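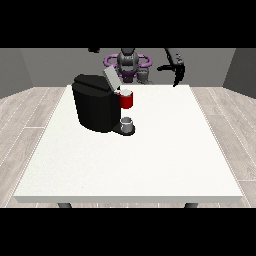
LOCAL NEWS

Library café to go as Gomville counts the cost

The café at Gomville library will shut at the end of February after the operator, Sidis, decided not to renew its lease. Last coffees Saturday, doors closed at 4pm.

The branch itself stays open. Same hours for now, though the late opening is "under review", according to a notice taped up by the returns desk on Saturday morning.

Sidis has run the counter for six years. It pays the town 700 a month in rent and says takings no longer cover that plus wages. A short statement from the firm blamed higher milk and energy prices and fewer people coming in on weekday afternoons. It asked for a cut in rent last autumn and was offered a three-month freeze instead. Talks stopped before Christmas.

Two part-time staff lose their jobs. A third is moving to the Sidis kiosk at Jerkley station.

Fengying Jiang, who has managed the library since the refit, said she was sorry to see it go but that the space would not be left standing idle.

"People come in for the paper and a hot drink and then they take a book home. That's how it works here," she said. "We'll have tea and coffee of some sort. It won't be cakes and toasties, we haven't got the kitchen licence for that once Sidis hand theirs back."

The likely answer is self-service, paid for at the desk. Price not fixed. Ms Jiang said she wanted it under what the café charges now and "well under" what you would pay on Wyss Street.

A petition asking the town to drop the rent has 159 names so far. It was started by parents from the Wednesday rhyme time group, who use the café tables afterwards, and paper copies are at the chemist's and the post office. It will be handed in before the next full meeting of the town council, where members are also due to look at the library's repair bill.

That bill is the bigger worry for some. The roof over the childrens section needs 3,000 spending on it before next winter, and the lift has been out twice since November. Rent from the café was meant to go towards both. Without it the repairs budget is short from April and there is no word yet on where the rest comes from. A council spokesman said options were being looked at and nothing had been ruled out, including letting the space to a new tenant at a lower rate.

One firm has been in touch, we understand, but has not veiwed the unit.

Regulars were not happy on Saturday. One man who has come in most mornings since he retired said he would probably go to Jerkley instead, as it is 90 pence on the bus and the station kiosk does the same bacon roll. Another said the chairs had been getting worse for years and she would not miss those at all. A few had not heard until they saw the notice.

Loyalty cards can be used up until the last day, or at the Jerkley kiosk after that. Gift vouchers the same. Anyone who has booked the café corner for a meeting in March should speak to the desk, as bookings will be moved to the upstairs room where possible. Upstairs is lift only for wheelchair and pushchair users so check it is working before you set off.

The knitting group will carry on meeting downstairs, usual time, bring your own flask.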